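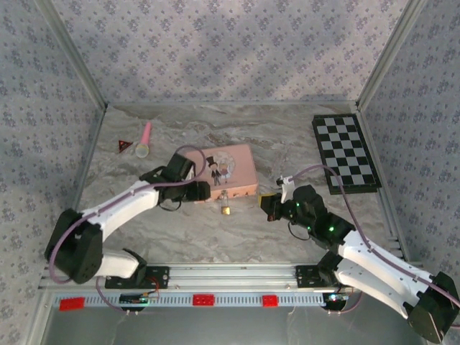 One reader of our September bulletin wrote that a keepsake box ought never to be locked, for a lock tells the family that it is not trusted, and a family that feels this will stop asking what is inside. The remark drew more letters than anything else we printed that season, and it deserves a proper reply.

The Hartley household collections service receives boxes of every kind. Of the 1,401 containers entered in our register, 800 arrived closed by some form of fastening. Many are biscuit or confectionery tins, kept after a wedding or a christening and put to use for cards, ribbon, photographs and the order of service. A tin with a bride and groom on the lid is as likely to hold spare buttons as letters. The picture on a lid is a poor guide to the contents, and our staff are instructed not to record it as one.

It is our view that the small padlock has been unfairly judged. A brass lock on a tin does very little against a determined person. Thin metal bends, and hinges of this sort can be lifted with a butter knife. What the lock does is slow the hand. A child looking for sticky tape will go to another drawer. A relative clearing a cupboard in a hurry will put the tin to one side and ask about it later, and a good deal of family paper has survived on the strength of that pause.

The reader is right on one point. A locked box whose key has been lost becomes a burden to those who inherit it. Of the boxes deposited through the Trirneck office, 200 came to us without a key, and in most cases the depositor could not say when it had last been seen. Some families had moved house twice with a tin they had never opened. Others had forced it and spoiled the lid, which they regretted more than they had expected to.

We therefore recommend that the key be kept in an envelope with the household papers, marked with a plain description of the box it fits. It should not be taped to the underside of the tin, where the adhesive will mark the paint. A list of contents may be placed in the same envelope. It need not be complete. "Letters, 2 rolls of film, Mother's gloves" is enough to tell the next person whether to sit down before opening it.

Painted and printed tins should be stored flat, away from kitchens and outside walls, with nothing heavy on the lid. The padlock may be left hanging in place for ordinary storage. For a move it should be taken off and wrapped separately, as it will otherwise knock against the front and chip the colour. The Rivus guidance on domestic metalwork, which we issue to depositors on request, covers the treatment of rust.

Hartley Household Collections, Rarkance
Saturday, April 27, 2019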